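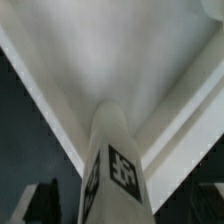
Please say somewhere near the top that the tags want cleaning before anybody touches the calibration, wrote Zdeňka Zeman when I sent round the first version of this page, and so I am saying it at the top. She is right, too. I lost most of a Wednesday to a camera offset that was perfectly fine all along, and a soft cloth would have saved me the whole business.

Welcome to the gallery for the Junden cell! I have been meaning to put these up since July, when we moved it over from the Privbridge building, and several of you have written to ask how we keep it going from week to week. It is a small cell by anybody's standards: one white arm, one gripper, a black tabletop, a few tagged blocks and a tray to put them in. Small cells still need looking after, though, and I think this one has taught me more patience than anything I worked on before it (my family may disagree about the patience).

First, the wrist view. This is what we look at when we check the gripper camera, with the white of the gripper coming in from both sides and a tagged post in the middle. I bring up the same view before every session, hold it next to the one I saved after the last service, and look for anything that has wandered. If the post has moved over, I check the mount screws first and the software second. A camera that has crept by a hair will give you grasps that are all wrong in the same direction, and it is a very convincing kind of wrong.

For the cloth, plain and lint-free, with a drop of water if there are fingerprints. Please don't use the orange spray from the Ostumari cabinet. It leaves a shine on the tags, and then the detector starts dropping them whenever the lights are at full.

Next comes the view from beside the table, the one I use for everything to do with the tray and the rails.

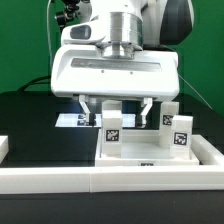 Gripper open above the tray, with the three tagged blocks standing in place and the front rail running across.

I like this side because you can check so much without leaning over the table. Have a look at the seam in the front rail, a little left of center. When we set the rails I run a fingernail across it, and if the nail catches I loosen the left piece, nudge it flush and tighten it again, gently. The tray goes in after the rails and never the other way round. I did it the other way round for weeks, and I would rather you didn't have to!

The fingers get their own check, wide open, with the power to the arm off. Wiggle each one by hand. A tiny bit of give is normal, but a click is a job for the hex keys in the Šťastný tin. We do this every 700 cycles, which sounds like a lot until you have a busy week, and I write the count in the green notebook along with my initials. The last entry is on page 59, if you are looking for it.

Trinity Baptiste has kindly offered to add her own pictures of the cable routing once she has finished relabeling everything, so do look in again. Corrections are very welcome in the meantime, and you can leave them in the notebook or in the comments under this page.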